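Ticket 406: Zebra print top, lettering cracking and fold lines that won't press out
Opened by: Mpho Shezi
Assigned to: Prapai Sombatkul
Queue: Garment care, Radebe workroom
Status: Closed
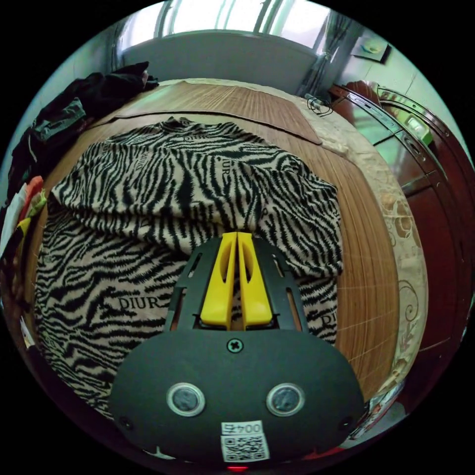 Reported problem

Item is a zebra print garment, black stripes on tan-beige, with DIUR printed across it in black in several places. It is one of the pieces from the May rental rack that went into flat storage over the winter. When I took it out of the drawer there were two hard creases across the body and the black lettering had fine cracks where the crease crosses it. The cracks don't show from a distance. Up close, against the tan, they do.

I steamed it once on the hanger at the normal setting. The creases softened and then came back as it cooled. I stopped there and put it on the table.

What I need to know:
1. Can the creases come out without making the lettering worse?
2. Should the rest of the printed pieces be folded differently?

There is no care label left in this one. Somebody cut it out before it came to us, so I can't tell you the fiber content.

Log

March 13, 2018, Prapai Sombatkul
Picked this up. Please don't steam it again for now. Before I say anything about heat I need to know what the lettering is. Can you check two things:
Rub a damp white cloth on a letter near the hem, on the inside fold where it won't show. Tell me if any black comes off.
Stretch the fabric lightly across one letter and look at whether the black moves with the cloth or sits on top of it.

Mpho Shezi
Cloth came away clean. The stripes seem to be part of the fabric, they stretch with it and the back is a paler version of the front. The letters are different. They sit on top and feel slightly rubbery. When I stretch across the D, I can see tan in the cracks.

Prapai Sombatkul
OK, that's a surface print over a printed ground. The stripes can take more heat than the letters can. An iron straight on the letters will make them tacky and pull the cracks wider, so no direct iron on the face of this one at any setting.

Which drawer was it in, and what was on top of it?

Mpho Shezi
Drawer 8, at the bottom. There were coats on top of it. It had been folded in quarters with the face inward, print against print. The letters were a little stuck together along one edge when I opened it. I peeled them apart slowly and didn't see any black left behind on the other side.

Prapai Sombatkul
That explains the creases. Print against print with weight on it is the worst way to leave these. I'd also guess the sticking did more to the letters than the fold did.

Try this, in this order:

Step 1. Turn it inside out and lay it flat on the padded table. Smooth it by hand from the middle out. Don't pull on it.

Step 2. Slide a sheet of baking parchment inside so the front and back can't touch. Use plain parchment, not the waxed paper from the kitchen drawer.

Step 3. Mist the creases with water from the spray bottle. Damp to the touch is enough.

Step 4. Put a cotton pressing cloth over the crease. Iron on low, no steam. Set it down, count to 8, lift it, move along. Don't slide the iron.

Step 5. Leave it flat until it is cold. If it goes on a hanger while it's warm the crease will set again, and I think that's what happened the first time.

Do a short section first and write back before you do the rest.

Mpho Shezi
Did a section near the side seam. The crease is mostly gone there. No change in the nearest letter that I can see. The neckline is giving me trouble, it gathers up and I can't get it to lie flat enough to press. Do I force it?

Prapai Sombatkul
No, leave the neckline alone. It will drop when the piece is worn or hung. Pad the inside with a rolled towel if you have to get at a crease right beside it, and press over the towel.

Go ahead with the rest of the body.

Mpho Shezi
Finished the body. The lower crease is out. The upper one is still there as a faint line, mainly where it runs under the lettering. I did that part twice and didn't want to go a third time.

Prapai Sombatkul
Agreed, twice is enough. Did the cracks change?

Mpho Shezi
Same as before as far as I can tell. I compared against the notes I made when I opened the ticket. One letter looks slightly smoother but that could be the light at that end of the table.

Someone at Clestent suggested a fabric paint pen to fill the cracks in. Is that worth doing?

Prapai Sombatkul
I wouldn't. The pen ink will dry matte and your letters probably have some sheen to them, so you'd see every touch-up. It also bleeds into the tan if you go over the edge, and then we have a stain ticket. If the customer side is fine with it as is, rent it as is and note the condition on the card.

Mpho Shezi
Checked with the front desk. They're fine with it. Condition card now says "light cracking to lettering, faint crease upper front."

Storage change

Prapai Sombatkul
For your second question. This applies to anything with raised or rubbery lettering, including the 19 printed tops on the Ziteo rail:

Fold face out, never face in.
Tissue or parchment between any two printed surfaces, sleeves included.
Roll if the piece is soft enough. Zebra top can be rolled.
Nothing on top of it heavier than another top. Coats go in the wardrobe.
Take them out and refold on a different line when the racks change over.

The room should stay under 25 C too. The drawers next to the radiator are out for printed pieces. The Poris cabinet on the far wall is better if there is space in it.

Mpho Shezi
There's space if I move the scarves. Will do that today. We have plenty of tissue but the parchment roll is nearly finished, I've added it to the supply list.

Mpho Shezi
Scarves moved to drawer 8. Printed tops are in the cabinet, face out with tissue. Two of the others had the same sticking along a fold but no cracks yet, so I left them open on the table overnight before rolling them. Zebra top is rolled and on the top shelf.

Prapai Sombatkul
Good. If either of those two starts cracking, open a new ticket and link this one.

Resolution: Lower crease removed by low dry press through cloth, inside out. Upper crease reduced. Lettering damage not repaired, noted on card. Storage instructions updated for printed garments.
Closed by: Prapai Sombatkul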